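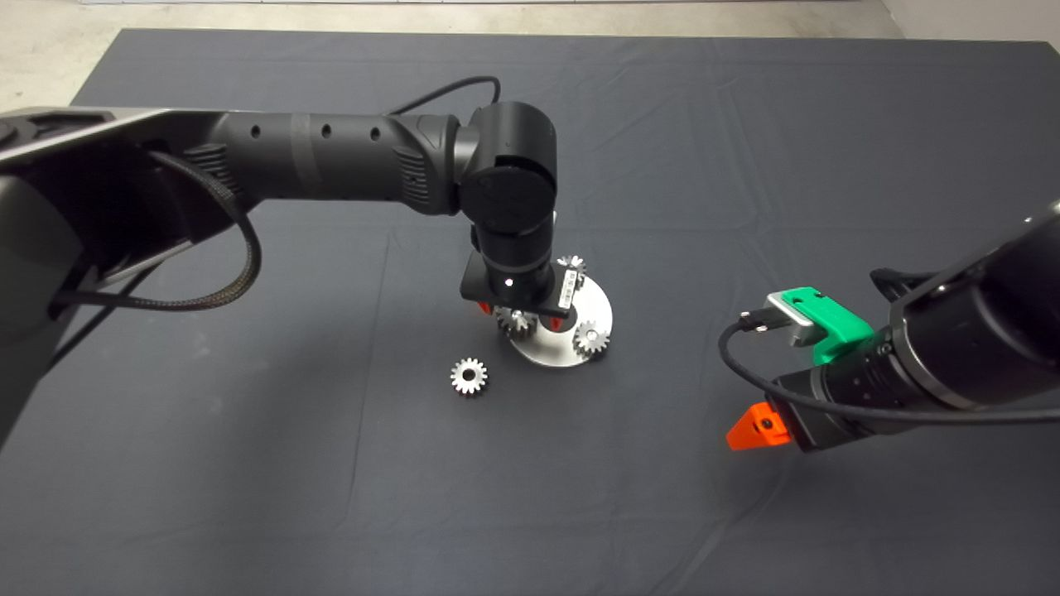

Two-arm station over the gear plate, with a fourth gear on the cloth.

**Paid testers wanted: the Dimari two-arm assembly kit**
Posted Nov 20, 2020

Dimari says a new user can have its kit doing small gear assembly by the end of a first afternoon. We review shop equipment for small manufacturers, and we've read that kind of claim before. We'd like 16 people to try it and tell us what they got done.

The task sounds easy. Gears go onto a round steel plate, one at a time, using the two arms. A person can do it by hand while talking on the phone. Whether the kit can do it well enough to earn its bench space is what we want to find out, and the brochure is no help. It gives a success rate without saying who ran the test or how many tries got thrown out.

**Who we want**

- People who do bench assembly, repair or inspection for a living
- No robot experience needed. If you have some, tell us what kind
- Nobody who works for Dimari or for Garkari, the dealer - and no spouses, please

**What you'd do**

You come to our Trevthorpe shop for two sessions. In the first you get the printed manual and no coaching, same as a buyer would. In the second you repeat the job with help from our bench lead, Crescencio Solís. Afterward you fill out a form with a lot of room for complaints. Please use it.

**Pay**

$40 an hour, paid by check at the end of each session, including time spent waiting on a restart. Dimari doesn't pay any of it and won't see your name. We bought the kit at list price in September.

**To apply**

Write to Becerra Bench Reviews, Box 917, Trevthorpe, and put job 2202 on the envelope. Tell us what you do all day and the last piece of shop equipment that let you down. A resume is optional - we'd sooner read the second part.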